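The Man Who Hangs Up His Brushes

Jan 4, 2020

Kiros Ambaye will talk for 20 minutes about a brush before he lets you touch one. I know because I asked, and then I looked at the clock on his stove.

He teaches beginner calligraphy at Wakero, a studio above a dry cleaner, where the stairs smell of steam and somebody else's suits. He came to it late, after years of drawing up office floor plans for a furniture company called Revetti. "I spent a long time deciding where other people's copiers should go," he says. "I was good at it. You'd be amazed how upset people get about a copier."

His first brush came from an airport gift shop, in a set with a stone and a stick of ink that he describes as "basically a crayon." He kept it in a coffee mug, tip down, for most of a winter. I ask what that does to a brush.

"Have you ever slept on your neck wrong?" he says. "It's that, but you're the brush, and it's forever."

So now he preaches hanging. Students are told on the first night to rinse, squeeze, shape the point with their fingers and hang the thing up with the hair facing the floor. The handout says so in capital letters. By his own estimate half of them go home and use a mug.

"They tell me it's a nice mug," he says.

The rack he uses came from a shop called Miah, which was closing that December and had marked everything down except, for some reason, this. He paid $251. His wife had understood they were going out for a lamp. There was a bigger one in the window for $445, and he still brings it up with the wistfulness other men save for boats.

"It had more pegs," he says. "I don't own enough brushes for more pegs. I don't own enough brushes for the pegs I've got. That isn't really how you think in a store."

He does not dust it as often as he should. Carving is a great thing to look at and a miserable thing to clean, he says, and he goes after it with an old toothbrush when company is coming. I am told that I don't count as company.
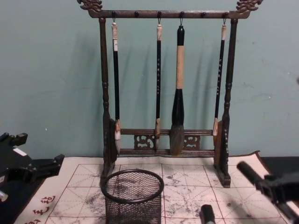
The big brush is the one every beginner reaches for, and he has stopped trying to prevent it. "They think big brush, big letters, how hard can it be. Then they load it up with ink and it's like trying to sign your name with a wet cat." He starts them on something thinner and lets them be bored for a few weeks.

Does he ever get bored himself? He thinks about it longer than I expect. Last year he set out to keep a tally of every sheet he practiced on, in a notebook from Breltitard with paper too slick for ink. He got to 2,560 and quit counting.

"I'd started doing bad ones fast to get the number up," he says. "My wife pointed out that this was the copier job again."

The sheets are in boxes under the bed. He won't show me the early ones. He offers me tea instead, and it comes in a very nice mug.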